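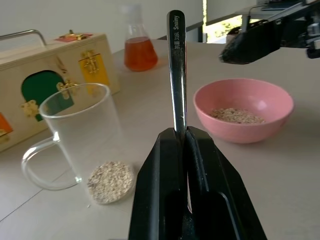 Spoon in the left gripper, wrist camera. Oats in the pink bowl and in the mug.

30/08/2022, notebook of the Flaston robotics club, breakfast team

Still on the spoon. I had hoped to be writing about stirring by now, and possibly about milk, but we are still on the spoon.

For those who were away: the summer project is the Juvadgate challenge, household class. Two arms, one table, an ordinary kitchen job done from start to finish without a human hand going over the line. We picked breakfast because we thought it would be easy. The other option was folding a tea towel, and I would now like to meet whoever talked us out of the tea towel, except I have a feeling it was me.

The task as we have written it down: take the spoon from the rest, scoop oats out of the bowl, tip them in the mug, put the spoon back. Left arm does the spoon work. Right arm is meant to steady the mug by its handle and then keep out of the way. It is quite good at the second part.

State of play this morning

Set the table up from the sheet. Bowl to the right, mug to the left, toy lock box behind the mug, flask at the back. Oats poured in by hand. The few crumbs on the table in front of the mug can stay where they are until the end of the session, as we score spillage at the end and I don't want anyone helpfully wiping up the evidence.

The lock box and the flask are both there on purpose. The rules say the table must have clutter on it that the robot doesn't need, and last time our clutter was a pencil, and the feedback sheet had one word on it, which was "pencil". So now we have a box covered in coloured doors and brass latches, and a flask of orange stuff. If the vision can find a clear glass mug in front of all that, it can find it anywhere. So far it can find it most of the time. Clear glass was a mistake. The camera sees straight through to the box and now and again decides the mug is a green door.

Spoon notes

The handle is printed 316L, so we are at least crashing a decent grade of steel. Clamped upright between the fingers, handle up, it holds very well. I gave it a good tug and a wiggle and it stayed put. The trouble is getting it there. From the rest it comes up at whatever angle it likes, and the fingers are thick and wedge-shaped and the spoon is narrow and shiny and does not care.

Things tried, in order:

Closing slowly. Spoon rolls.
Closing fast. Spoon leaves.
Closing slowly with a strip of rubber on one finger. Better. Spoon rolls, but with dignity.
Rubber on both fingers. Best so far, but the strips were cut by eye and the left one had crept up by lunchtime. Took them both off again until we have something that sticks properly.
Handing the spoon to the gripper ourselves, straight up, just to get on with the scooping code. Works every time, is against the rules, and is how we are going to spend the rest of this week.

I know that last one looks like cheating. It is only cheating if we do it in Juvadgate.

The logs, since May

I went back through the run logs over my sandwich. We have 143 pick attempts logged with the spoon starting flat on the rest. Of those, 109 ended with the spoon somewhere in the gripper. Of those, 85 ended with it somewhere we could use. I did not work out the percentage because I was still eating.

Things I noticed in the logs which are probably worth something:

The bad picks bunch together late in the session. My money is on the light. The bench faces the window, and by the afternoon the sun is on the table and the handle turns into a row of bright stripes. The detector finds an edge, all right, but it's the edge of a reflection. We should try a session with the blind down and see if the bunching goes away. Whoever opens up next, please do this before touching any code. I mean it. I know you'll want to touch the code.

Somebody has been logging drops as "other". There is a box for drops. It's called "drop".

Six runs have no notes at all except a full stop. I recognise the mood but please write a word or two.

Gripper settings

Force limit is set to 128 in the config file, and I have put a comment next to it saying so, and saying not to change it, and I have put my initials on the comment. It was at something else this morning. The number has no units anybody can find. The manual from Turunen calls it "grip value", which is nice for it. At 128 the spoon stays put and the fingers don't groan. Higher than that they groan.

The cutout in the right finger is still catching the edge of things. I had a go at padding it with tape on the old set and the tape ended up in the oats. If we print new finger covers I would like the cutout filled in, or at least the corners rounded off. There's a drawing of this on the whiteboard, under the drawing of a horse. Please don't rub out either.

Scooping

No proper scooping today, only dry runs in the air over the bowl. The path looks sensible: down at the near side, level out, sweep, lift. The oats are only a shallow layer in the middle of the bowl, so the bowl of the spoon has to get a lot nearer the bottom than I am happy with. We set the floor height from the tabletop and then added the thickness of the bowl from a guess. It wants measuring. The callipers are in the second drawer, or they were.

One idea, to be argued over: tip more oats in. The rules give a weight for the start but only say "at least". A deeper heap would let us stay well clear of the bottom and still come up with something on the spoon. The argument against is that more oats means more spillage if it goes wrong. The argument for is that I am tired of hearing steel go across the bottom of a bowl.

The other idea, which I like less, is to let the arm feel for the bottom and back off. It would be the right way to do it. It would also take until Christmas.

Mug

With the left arm pointing down and holding the spoon, the wrist camera mostly has the spoon to look at, which is a surprise to no one who was listening when we mounted it there. It can still see the bowl on one side and the mug on the other, so we may get away with it. The overhead camera is better for the mug's position but doesn't like the rim.

Handle side matters more than I thought. With the handle turned out to the left the right arm has to come all the way across to hold it, over the bowl and past the spoon, and I don't trust the two of them in the same bit of air. Turned towards the bowl, it would be a short reach. The rules say the mug can start at any angle "chosen by the team", so I propose that we, the team, choose one that doesn't end in a fight. For now I have left it as it is, to keep the setup the same as the last lot of runs, and parked the right arm at the back by the window.

Speaking of which, the cables on the right arm are still held on with whatever was in the tin. They run along the upper part and they're fine when it's parked. When it comes right forward I get nervous. Add to list.

A note about Istwood

The Istwood team posted a clip of their arm buttering toast. I have watched it more times than is good for me. The toast is fixed down. You can tell by the way it doesn't go anywhere. I'm not saying anything, I'm only writing it in the notebook, where it will be found by historians.

To do, next session

Blind down, flat pick runs, nothing else changed. Log drops as drops.
Measure the pink bowl inside and out, write it in the config with the date.
Order grippy tape that is sold as grippy tape. The bike shop one was a false economy.
Turn the mug round and try the right arm on its own, no spoon, no oats, slow speed, somebody's hand on the stop button.
Redo the cable ties.
Buy oats. The bag in the cupboard has a peg on it and is nearly done. Rolled ones, please, the same as now. The fine sort goes everywhere and gets in the fans.
Find out what the flask has in it. The label came off in the move, everybody says it's squash, and I'd like to hear it from someone who made it.

Left the oats covered with a plate and the power off at the wall. Spoon is back in the rest, lying flat, looking innocent.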